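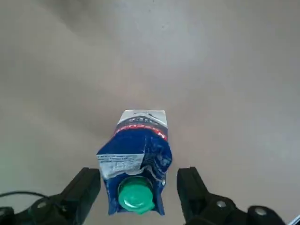

Projektbericht: Rugby und Studium unter einen Hut bringen
Seminar Sport und Bildung, Stand: 14. April 2022

Angefangen hat alles mit einer Busfahrt. Ich spiele selbst (eher mittelmäßig, zweite Reihe) bei der Hochschulmannschaft in Trernmont, und auf dem Rückweg von einem verlorenen Auswärtsspiel saß ich neben einem Mitspieler, der im Gang Statistik lernte. Mit Taschenlampe! Da dachte ich mir: Wie machen die anderen das eigentlich, die noch viel mehr trainieren als ich und dafür sogar in ein fremdes Land gezogen sind?

Daraus wurde dann mein Projekt. Ich habe 20 Spielerinnen und Spieler gebeten, neun Wochen lang ein kleines Tagebuch zu führen: Training, Vorlesung, Lernzeit, Schlaf, und dazu ein freies Feld für alles, was sonst noch los war. Die meisten kamen aus unserer Mannschaft und vom RC Pindero, mit dem wir uns den Platz teilen. Insgesamt sind mehr als 400 Einträge zusammengekommen, und ich habe wirklich jeden gelesen, auch die, in denen nur "müde" stand.

Eigentlich wollte ich die Tagebücher über die App Udar laufen lassen, aber nach ein paar Tagen hatte die Hälfte ihr Passwort vergessen. Also doch Papierhefte, die in der Umkleide in einer Kiste lagen. Das Abtippen war eine elende Arbeit, und zwei Hefte sind mir komplett verloren gegangen, deshalb fehlen die in der Auswertung.

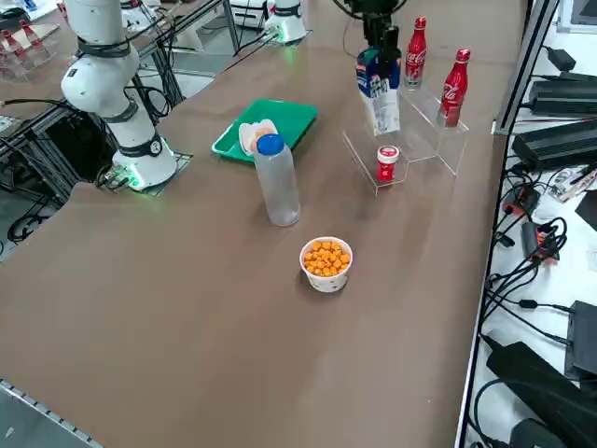
Am meisten überrascht hat mich, dass das Training selbst kaum jemanden gestört hat. Geklagt wurde über die Wege: vom Wohnheim zum Platz, vom Platz zur Bibliothek, und dann fährt abends der Bus nicht mehr. Wer neu im Land war, schrieb außerdem ganz oft über die Sprache. Im Gedränge versteht man sich schnell, aber eine Hausarbeit schreiben ist dann doch eine andere Nummer. Richtig gut kam die Lerngruppe im Wohnheim Shin an, die sich direkt nach dem Training trifft (mit nassen Haaren und viel zu viel Nudelsalat).

Was ich anders machen würde? Die Schlafzeiten hätte ich genauer abfragen müssen. "Spät" kann halt alles heißen. Und ich hätte nicht mitten in der Prüfungsphase anfangen sollen, da werden die Einträge doch sehr kurz.

Im Mai stelle ich die Ergebnisse noch beim Verein vor, danach gehen die Hefte an alle zurück, die ihres wiederhaben möchten. Wer die beiden verschwundenen findet: bitte einfach in die Kiste in der Umkleide legen!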